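The cover that fell on a Monday

24 February 2025
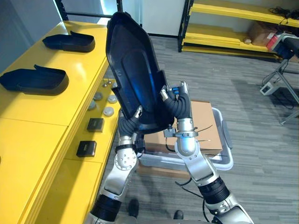

Both arms on the black cover, with the yellow table on the left.

I promised to two colleagues that I will write down the story of the dropped cover, so that I don't need to tell it again at every lunch. It is a small story. No person was hurt and the damage was cheap, but I slept badly after it, and I learned a few things about our setup that I should have known before.

For readers who are new on this blog: I work at Trilden, in the building in Wemley, and my job since June is a two-arm robot that should learn to handle large plastic covers. The robot takes a cover from the table, lifts it between the two grippers, turns it and brings it to the next place. The covers come from Drinent. They are light for their size, but they are long and they are stiff, and one end is narrower than the other. This last point is important for the story.

Our fingers are the soft kind, black and folded like an accordion. They work with air. When the pressure goes up they bend in and press on the part, and when the pressure goes down they open. I like them very much. With the hard fingers we had before, we scratched the rim of almost every cover. With the soft ones there are no scratches, but you have to accept that the grip is never completely still. The part always moves a little, like a big plate in your hands when you walk.

On that morning we had done some 30 lifts without any problem. I was standing close to the robot, at the front, because I wanted to look at the rim from the side when the arms were turning it. Rongrong Kang was at the computer. In the next lift the arms took the cover up as usual, started to turn it, and then the right side came free. For maybe one second the cover was hanging only on the left gripper. The left gripper can't hold it alone. The cover swung down with the wide end first, hit the floor next to my foot, jumped once and stayed there on the carpet.

I said a word in my own language. Rongrong pressed the stop.

Now comes the part I am less proud of. My first idea was that the path was too fast, because I had raised the speed on Friday. So I put the speed back, we did some more lifts, everything was good, and I was ready to write in the log "speed too high, corrected". Rongrong didn't agree. She said that if the speed was the reason, we should see both sides slip, or at least sometimes the left. She asked me to wait with the log until she had looked at the pressure data. I was a little annoyed, I admit it, but I waited.

She was right. The recording showed that the pressure on the right side went down before the cover moved, and it did so in the same moment when the wrist was turning outward. We record the pressure only every 400 milliseconds, so the curve looks like stairs, but it was clear enough. The left side stayed flat all the time.

After lunch we moved the right arm by hand, very slowly, with one person listening near the wrist. At the end of the turn there was a soft hissing. The air tube was a bit too short. When the wrist turned far, the tube was pulled at the small connector, and it sat there not quite straight, so it lost air. When the wrist came back, the tube was relaxed again and the leak closed itself. For this reason the test in the parking position had never found it. I do this test every morning, and every morning it was passed.

Why was the tube too short? I shortened it myself. In the beginning it was hanging in a long loop, and the loop was once caught on the edge of the table, so I cut it to make it tidy. I checked it in all the positions which we used at that time. Later we added the bigger turn for the new cover, and I didn't think about the tube again.

The repair took less time than writing this post. We put in a longer tube, fixed it at two points on the arm, and moved the wrist to both ends while the fingers were under pressure. The pressure stayed the same. We repeated the lift for the rest of the week, and I stopped counting at 570.

More important for me are the things we changed around it:

The morning test is now done with the wrist at both ends of its turn, and only then in the parking position.

If the pressure on one side goes down during a lift, the arms stop turning and lower the cover slowly. Before, the program looked at the pressure only once, at the moment of gripping. I still can't believe that I thought this was enough.

There is a line of tape on the floor, and during automatic lifts we stay behind it. If I want to look at the rim from near, I ask for a pause.

The third one was discussed the longest. Guangming Ye, who is responsible for safety in our group, found that the tape alone is too weak, and he would like a light barrier that stops the arms when somebody steps in. I think he is correct, but the barrier has to be ordered through the office in Tapley and this takes time. Until it is here we have the tape, and Guangming looks at my shoes every time he passes.

The cover itself has a white mark on the wide end and a fine crack, perhaps as long as a thumbnail. I wrote "DROPPED" on the inside and we use it now for practice, when somebody wants to try a new path.

One question is still open, and maybe a reader has experience with it. I would like to measure the pressure directly at the fingers, but every sensor I found is too heavy for the wrist or needs one more cable, and of cables I have already plenty. If you know a small one, please write me a comment.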